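Budgeting for a Bin-Picking Cell: Frequently Asked Questions

Last updated: October 16, 2023

These are the questions we get most from labs and small shops planning their first picking cell with Cavutance. Prices are in US dollars and don't include sales tax.

What should I budget for besides the arm?
Plan for the gripper, cables and hoses, a table or frame, bins, a fixed camera, a computer and test items. First-time buyers tend to price the arm carefully and guess at the rest. We suggest setting aside $3,000 for bench, bins, clamps and cabling before you look at software.

Do I need a custom bin?
Usually no. A stock metal bin is fine for development work. Get one with a divider if you want to move items from one side to the other, and check that your gripper can get into the corners of the compartment you'll be picking from. Deep bins cost a little more in arm reach, so measure before you order.

How should the bin be held down?
Bar clamps on a wood tabletop will do for the first months. Two clamps, one on each side near the divider, hold a large bin and still let you take it off for cleaning. Mark the bin position on the table with tape so it goes back to the same spot. If the cell will run unattended, pay for a bolted fixture.

What test items should I buy?
Mix them. Sponges, brushes, clear bottles and small rounded things all cause different trouble, and they come from any household store. Clear plastic is hard for many cameras, so include some early. A budget of $400 covers a first set with spares. 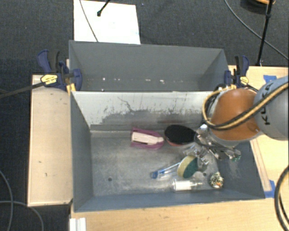

Can I use an arm we already own?
Often, yes. Send us the model, controller version and year, and we'll tell you if the Gruna software supports it. Budget for new hoses and cable ties in any case. Hoses on an older arm may be too short once the gripper has to work low inside a bin.

Which package do I need, Gruna or Mai?
Gruna covers one arm and one camera. Mai adds a second camera and logging for longer test runs. Most first cells start on Gruna and can be moved to Mai later - you pay the difference in license price and keep your settings.

How much floor space should I plan for?
Allow for the full reach of the arm, plus whatever your safety assessment calls for. Leave a walkway to the controller. Cables should run along one side of the table where possible, and covers for floor cables should be on your list.

How long does delivery take?
Software is available the day payment clears. Flonov grippers ship in 3 weeks. Orders placed in January take longer, as the warehouse closes for stock counting.

What will wear out first?
Fingertips, then hoses, then the bin. Scratches and worn patches on a metal bin are normal, but they can change how it looks to the camera, so keep a second bin on the shelf. Order 2 sets of fingertips with the gripper.

Can I get a quote before I have a final budget?
Yes. Ask for a planning quote and list what you already have. It isn't binding, and we can split it into separate lines for equipment, software and training if your purchasing office needs that.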